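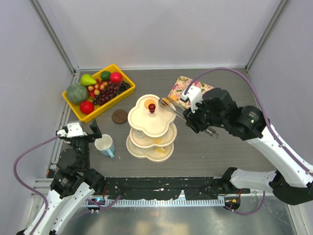

Call for Participants: The Morgate Backyard Fruit Project

Do you have a fruit tree? One lonely lemon by the bins, a passionfruit vine that's eating the fence, a feijoa hedge the previous owners put in? Then we'd love to hear from you.

The Morgate Backyard Fruit Project is looking for households in Morgate, Torvik and the Skota valley to keep a simple fruit diary for one full year. We want to learn what people grow at home, what they do with it, how much gets given away over the fence and how much ends up in the green bin. There's plenty of good information on commercial orchards around here and hardly anything on what goes on behind the garage, which seems a shame when so much of the district's best fruit grows there.

We ran a small pilot last year with our own neighbours and had a ball reading the diaries. We heard about a quince tree that supplies an entire street with paste, a rockmelon that came up by itself in the compost and took over a trampoline, and a very heated disagreement over whether you net a fig early or just learn to share with the parrots. Now we'd like to do it properly, with 400 households.

Who can take part

Anyone aged 18 or over who lives in one of the three areas and has at least one plant that bears fruit, or that you hope will bear fruit in the coming year. Pots on a balcony count. So do trees on the nature strip if you're the one looking after them. Renters are very welcome, and so are people in units who share a garden (just have a chat with your neighbours first so we don't get two diaries for the same tree).

You don't need to be a good gardener. We'd be delighted to have some people who prune by the book and some who haven't touched the tree since they moved in. A year with no crop at all is still useful to us, so please don't pull out if the possums beat you to it.

We count pumpkins, melons, tomatoes and avocados as fruit for this project. Olives too. We argued about rhubarb for most of an afternoon and decided to leave it out. Sorry, rhubarb people!

What you'll be doing

Filling in one diary page a fortnight, on paper or online. Most pages take ten minutes, a bit longer in a glut.

Weighing what you pick, if you can. Kitchen scales are fine, and we can lend you a hanging scale for the big stuff. If weighing isn't practical, write down how many buckets or shopping bags you filled.

Noting where the fruit went: eaten fresh, cooked, bottled, swapped, given away, fed to the chooks, composted or left on the ground.

Having one visit from us, at a time that suits you, so we can record the variety and measure the trunk and canopy. Half an hour, and we'll bring our own ladder. If you have no idea what variety you've got, we'll do our best to work it out with you. Some of the old pears in Torvik have us completely stumped and we'd love more leads on them.

Sitting down for a chat with Jayanthi Bhat at the end of the year. This one is optional, but Jayanthi has a real gift for getting stories out of people and it was the favourite part of the pilot for a lot of our diarists.

What you'll get

Every household that finishes the year receives a $50 nursery voucher and a printed copy of the Morgate Backyard Fruit Book, with recipes and stories from the diaries (yours included, if you say yes). You'll also get a summary for your own garden showing your harvest month by month, and an invitation to our two pruning mornings. Yesenia Camacho runs those and will happily talk you through a neglected apple tree one branch at a time.

We'll hold a swap day in June as well, when the citrus is at its best. Bring whatever you have too much of and go home with something else.

Your privacy

We don't publish addresses or anything that would let a stranger find your tree. Diaries are stored under a household number, and results are reported by suburb only. You can stop at any point without giving a reason, and you can ask us to delete what you've already sent up until the final report is written. Photos are optional. If you send some, keep faces and house numbers out of them, please.

Dates and how to join

Registrations close Friday, September 15, 2023. Starter packs go out by post after that, with your diary, a tape measure and a reply-paid envelope for anyone working on paper.

To register, pick up a form at the Drultumska Community Garden shed or at any of the three libraries, or fill in the online form on our project page. We'll ask for your suburb, the fruit you grow, how old you think the plants are (a guess is fine) and the best way to reach you.

We have 345 places set aside for households with established trees, and the remaining places are for new plantings and pots. If we get more registrations than we can handle, places will be drawn at random within each area and everyone else goes on a waiting list.

Need the diary in another language or in large print? Tell us on the form. Mohandas Kurup can also take your entries over the phone if writing is difficult, and he's already doing this for several of our pilot households.

Questions about the project can go to Raghavendra Alva, project coordinator, by leaving a message at the Drultumska office or using the contact form. He's in on weekday mornings and returns calls after lunch.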